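Robot club has a kitchen now, and I'm a little obsessed

So I finally made it over to the Treleo robotics club's open evening in December, and I stayed way longer than I planned to. I'd gone in thinking I'd see some wheels, some wires and maybe a battery fire. What I got was a room full of teenagers hunched over laptops, trying to teach a simulated robot arm its way around a simulated kitchen.

The project is called Grilteo (the kids picked the name, and please don't ask them what it stands for, I tried). The club has two teams working on it, and they're getting ready for the Snorradóttir Cup in the spring, which is run completely in simulation. Every team gets the same virtual arm and the same virtual rooms, and the scoring is all about how well the thing reaches, grabs and puts down whatever it's told to.

Pramila Pant, a junior who leads one of the teams, let me sit next to her while she worked. She mostly looks at the world from right behind the gripper, which took me a good few minutes to get used to. I kept tilting my head like that would help!

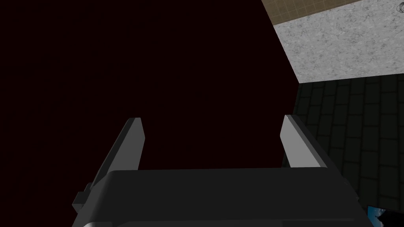
The part she's been fighting with is the approach. If the arm comes in too steep, it bumps the counter and the run gets tossed. Too shallow and the fingers close on nothing. Her team has logged 483 practice runs so far this school year, and by their own count 352 of them ended with a clean grab. She told me that number like it was a bad grade. I thought it sounded terrific, but then I can't parallel park.

Kolbrún Oddsson, who coaches the club, used to write software for a shipping company and now teaches math down the hall. She doesn't touch the keyboards. When somebody gets stuck she asks what they expected to happen, and then she just waits - which is kind of excruciating to watch, but the kids seem used to it. "They want me to say which line is wrong," she told me. "I usually don't know either until they've explained it."

The club meets after school until 5:30 and there's room for three more students before the cup. You don't need to have coded before (Pramila hadn't, she came for the snacks). Stop by Kolbrún's classroom at lunch if you want to sign up, and bring your own laptop charger, they're always short on those.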